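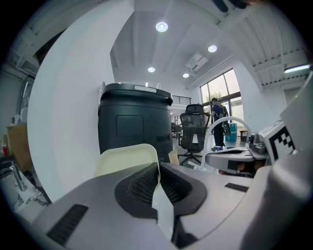 Startseite | Meinung | Technik | Archiv | Kontakt

Zuletzt aktualisiert: 5. März 2021

Der Energieausweis misst das Falsche

Wer eine Wohnung in einem Mehrfamilienhaus kauft, bekommt einen Energieausweis vorgelegt und liest darauf einen Kennwert in Kilowattstunden pro Quadratmeter und Jahr. Beim Verbrauchsausweis stammt dieser Wert aus den Abrechnungen der Vorjahre. Er beschreibt damit vor allem die früheren Bewohner: wie lange sie lüfteten, ob sie im Winter verreisten, welche Zimmer sie unbeheizt ließen. Über die Gebäudehülle sagt er wenig.

Der Bedarfsausweis soll diesen Mangel beheben. Er rechnet mit Bauteilflächen, Wärmedurchgangskoeffizienten und einem normierten Nutzerprofil. Im Neubau funktioniert das leidlich. Im Bestand werden die Koeffizienten häufig aus Baualterstabellen übernommen, und eine Außenwand von 1957 gilt dann als Außenwand von 1957, auch wenn der Putz dreimal erneuert und die Heizkörpernischen nachträglich gedämmt wurden.

Ich hatte im vergangenen Juli zwei Ausweise für dasselbe Haus auf dem Tisch, die Anlage Grekholm mit einer Nutzfläche von 2283 Quadratmetern. Das Büro Pandey kam nach Bedarf auf 259 Kilowattstunden pro Quadratmeter und Jahr. Der Verbrauchsausweis der Firma Flesard lag um 57 Kilowattstunden darunter. Beide Dokumente waren formal korrekt. Die Differenz entspricht je nach Einstufung bis zu 2 Effizienzklassen, und an diesen Klassen hängen inzwischen Kaufpreise und Kreditkonditionen.

Der übliche Einwand lautet, eine genauere Erhebung sei zu teuer. Das überzeugt mich nur zum Teil. Eine Begehung mit Kernbohrung an einer unauffälligen Stelle, die Aufnahme der Rohrleitungsdämmung im Keller und ein Blick auf die Einstellung der Umwälzpumpe sind überschaubare Arbeiten. Teuer wird die Luftdichtheitsmessung im bewohnten Altbau - auf sie könnte man in der Regel verzichten.

Sinnvoller wäre ein Ausweis mit ausgewiesener Unsicherheit. Zu jedem Bauteil gehört die Angabe, ob der Wert gemessen, aus Plänen entnommen oder pauschal angesetzt wurde, und zum Endergebnis gehört eine Spanne. In der Messtechnik ist das seit Jahrzehnten Standard. Ein Käufer kann mit einer breiten Spanne durchaus umgehen; er weiß dann, dass er nachfragen muss.

Bis dahin empfehle ich, beide Ausweisarten anzufordern und die Rechenblätter gleich dazu. Wo Rechenblätter fehlen, sollte der Kennwert nicht in die Preisverhandlung eingehen.

Diese Website verwendet Cookies. Mit der weiteren Nutzung von Fukudcombe stimmen Sie dem zu. Einstellungen | Akzeptieren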